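Section 4: Setting up and using a plug-in mosquito heater in a bedroom

This section covers the small plug-in heaters that warm a scented mat or a bottle of liquid so that it gives off repellent. It applies to the Undon and Mendon units and, with small differences noted below, to the older Wunderlich. Liquid refills made by Jitora are covered in Section 5.

Revised August 25, 2022 by Elfriede Petersen.

Before you start

The makers' leaflets promise a good deal. One says a single unit will look after "the whole home". I have never found that to be so, and this guide doesn't assume it. Treat the heater as something that may help in one closed-up bedroom on a muggy night, and keep the flyscreens in good order regardless. If your screens have holes, fix those first. You may find you don't need the rest of this section.

You will need:
- the heater
- a refill of the type printed on the heater's own packaging
- a wall socket that you can see and reach from the bed
- a dry cloth

4.1 Checking the heater

1. Take the heater out of its packet and look it over in good light. The body should have no cracks, and the prongs should be straight and firm. If they wobble, put it aside and ask for your money back.

2. Read the rating on the body or the leaflet. It must suit your household supply. Units bought overseas or online often don't, whatever the seller's page says about them working "anywhere".

3. Check that the prongs fit your socket directly. A travel adaptor will hold most of these units, but they sag under their own weight and the contact gets poor. If yours only fits with an adaptor, I'd buy a different one.

4. Look at the vents. Dust and fluff collect in them between summers. Brush them out dry.

Caution: Do not rinse the heater or wipe it with a wet cloth, plugged in or not. Do not poke pins or toothpicks through the vents.

4.2 Choosing the socket

1. Pick a socket low enough on the wall for you to reach without climbing, with clear air above it.

2. Keep curtains, bedding and clothes away from it. The leaflet for the Mendon shows the heater tucked neatly behind a bedhead, which looks tidy and is a poor idea. You can't see it there and a pillow can fall on it.

3. Don't put it behind a door or inside a wardrobe.

4. Leave power boards alone if you can. A board on the carpet puts the heater where it gets kicked, and some of the liquid types leak when they lie on their side.

Note: The claim on the Undon box that placement "makes no difference" doesn't match my own use of it. In my back bedroom it did more good near the window than in the far corner. That's one house, so try both.

4.3 Fitting the refill

1. Make sure the heater is unplugged.

2. For a mat, open one sachet only and slide the mat into the slot until it sits flat. For a liquid bottle, take off the cap, keep the bottle upright and screw or press it in until it stops. Don't force it.

3. Wash your hands with soap. The packets say this in very small print, and it deserves bigger.

4. Write the day you started on the bottle with a marker. The stated life of a refill is up to 500 hours, and in my experience you should read "up to" carefully. Mine have always run out early.

Note: Refills from one brand often seem to fit another brand's heater. A snug fit proves nothing about the temperature being right. Use the matching one.

4.4 Keeping it away from toys and clutter

Most of the trouble I have had with these heaters came in the daytime, when they were out of the wall. They are light and brightly coloured, and they end up in the same heap as everything else.

1. Unplug the heater in the morning and give it time to cool fully before you handle it.

2. Choose one storage spot, up high, and use it every time. A lidded tin on top of the wardrobe will do.

3. When you clear a bed or a bedroom floor, pull out anything with prongs before you start on the rest. Building blocks, cups, little figures and books can all wait.
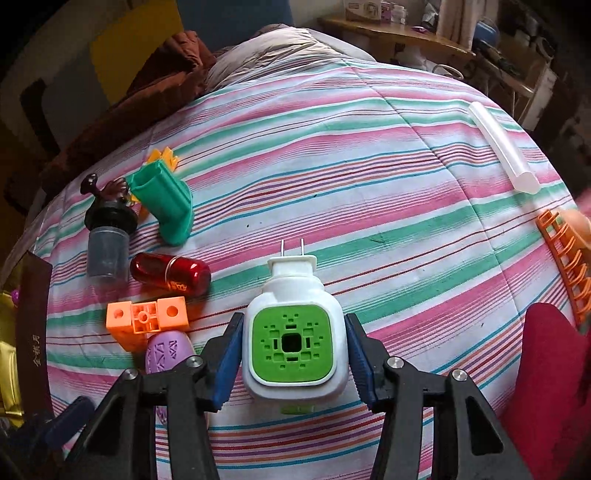

4. Go through what's left by hand and don't tip it straight into the toy box. A heater that goes in with the blocks will be found by whoever plays with the blocks, and there may still be repellent in it.

5. Check the folds of the bedspread before you shake it out. A striped or busy pattern hides small things surprisingly well, and a fall onto floorboards can crack the body.

6. If you find a heater you had lost track of, go back to 4.1 and do all the checks again before plugging it in.

Caution: Never switch on a heater that is lying on a bed, on clothing or on any other fabric.

Caution: Store refills apart from food, drinks and children's cups. If a child chews a mat or swallows any liquid, call your poisons information line right away and have the packet in your hand when you ring.

4.5 If it doesn't seem to work

The heater doesn't get warm. Try another socket that you know is good. If it stays cold, throw the unit out. There is nothing inside that you should be repairing.

It smells stronger than usual. Unplug it, open the window and check that the refill is the right one. Don't sleep in the room until the smell has gone.

There are still mosquitoes. Close the window or mend the screen. Empty any saucers and buckets of standing water outside. Adding a second heater to the same small room is the advice on one maker's website, and I would ignore it, as the maker sells heaters.

The colour of the mat hasn't changed. Some mats fade as they are used up and some don't. Go by the hours you have written down.

For bottle changes and disposal of empties, see Section 5.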